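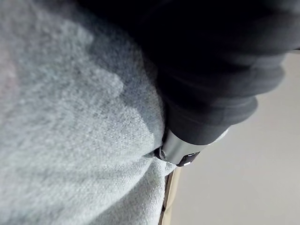 Grey fabric, close up.

Pluvel Family Rooms: progress report to the Robles Fund
26/02/2025
Prepared by Natalina Amato

1. Summary
The grant pays for a drop-in service for families who have a relative in long-term hospital care at Trarnia. It covers staff time, travel help and the evening advice line. This report deals with the period since September. The travel scheme is ahead of plan, the advice line is on plan, and the translated leaflets are late.

2. Travel help
We have paid 49 travel claims in the period. Most were for bus fares from the Dudov side of town, where the direct service to the hospital was withdrawn in the autumn and families now have to change at the market. Total spend on fares was £1635, all of it from the travel line of the budget.

Claims are paid in cash at the desk on the day. We tried bank transfer at first, but people were waiting nine or ten days for the money and two families stopped coming. Ezequiel Palacios changed the procedure in November and the auditor has seen the new form. Claims with no ticket are allowed up to the price of a day return.

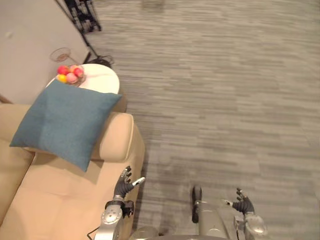
Sofa and side table with a bowl of fruit.

3. Advice line
The line is open on 2 evenings a week, from six until half past eight. Calls are mainly about benefits, time off work and what to ask at a discharge meeting. Housing has come up more than we planned for. Fraser Galbraith has done the first part of the housing adviser training and will finish in the spring. Until then housing calls are passed to the council's own team, and callers are told to expect a wait of up to a week.

We had no cover over the new year when two of the rota were ill. The line was closed for three evenings and a recorded message gave the ward numbers. We now keep one person on standby.

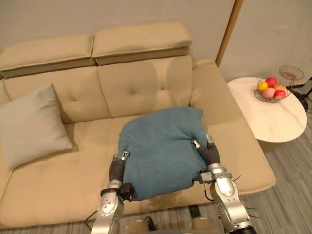
Sofa with a blue cushion

4. Leaflets
The discharge leaflet was due in four languages by the end of January. English and Spanish are printed. The Chinese text has been checked by Tsung-han Chang and is with the printer. The Polish text had to be sent back, as the section on medicines followed an older version of the English. We expect it next month.

5. Money
Spending to date is in line with the profile apart from printing, which is underspent by the cost of the two late leaflets. The balance held at the date of this report is £3798. We ask the Fund to agree that the printing money can be carried into the next quarter. 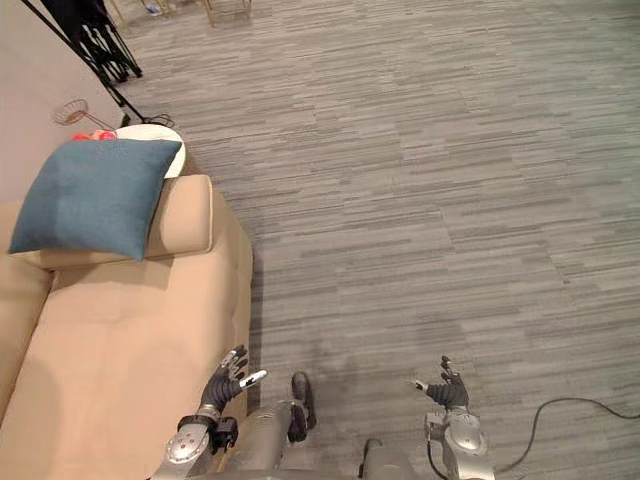
Sofa with a teal-blue cushion.

6. Next period
Finish the leaflets. Start housing advice on the evening line. Meet the bus company about the Dudov route; Lewis Mowat has written to them twice and has a reply offering dates. The lease on the rooms is up for renewal and the landlord has asked for the same rent.

Receipts and the claims register are available on request.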